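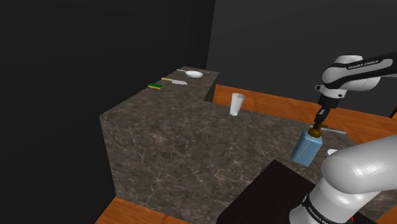
kitchen counter, knife + sponge at the back

Thread: Two weeks at Tahiri in November – worth it??

mossyboots
Ok so I've got two weeks off in November and want to do an intensive German course. Tahiri quoted me 1,399 for the two weeks, mornings only, shared apartment included. Shared kitchen, own room. Has anyone done it? Level is maybe A2, rusty. Don't want to sit with teenagers.

karlotta_k
Did it last year, the Turkadberg branch. Teaching was great. Apartment fine, bit of a hike up from the station. Group of adults, youngest was maybe 25. Go for it!

pelham77
1,399 is steep for mornings only. What's the actual lesson count? When I asked they said 40 lessons but a "lesson" is 45 min. Do the math before you pay.

mossyboots
Yeah 40. Didn't catch the 45 min thing, thanks. Hm.

pelham77
So 30 real hours. And they charge 153 on top for "materials and registration". Check the bottom of the quote.

karlotta_k
The 153 covers the placement test and both books tho, and you keep the books. I still use mine. Every school has a fee like that.

pelham77
Not every school. Fikov doesn't. You buy your own book in town and thats it.

dunlin
Fikov is also twelve to a class. I lasted a week. Teacher was nice, got to speak maybe twice a morning. If you're rusty you need to talk, so small group or don't bother.

ruthie_b
Agree with dunlin. Also – ask for Tiziana D'Amico if you end up in Turkadberg. Italian, learned German as an adult, teaches it now. Explains the cases like a normal person. She made us order lunch in German every day and wouldn't let us point at the menu. Best teacher I've had in any langauge.

mossyboots
Oh I like that. Can you request a teacher??

ruthie_b
Not officially. I emailed the office and they said they'd try. Worked for me.

pelham77
I'm not saying it's bad, I'm saying it's pricey. Rerkstead runs the same hours with a host family, breakfast and dinner included. You end up speaking more at dinner than in class.

karlotta_k
Host family is luck of the draw. Mine in Rerkstead ate in front of the TV. Give me my own kitchen any day.

dunlin
lol same, lots of quiz shows. Learned numbers though

mossyboots
Ok update. Emailed Tahiri. Afternoon conversation add-on is 198 for both weeks, max four people. Thinking mornings + that. They said Tiziana is there the second week only.

ruthie_b
Do the add-on. Second week is better than none.

pelham77
Adding 198 and the 153, thats 1,750. Your money. I'd still get a price from Rerkstead first.

mossyboots
Fair. Will ask them tonight and post what they say.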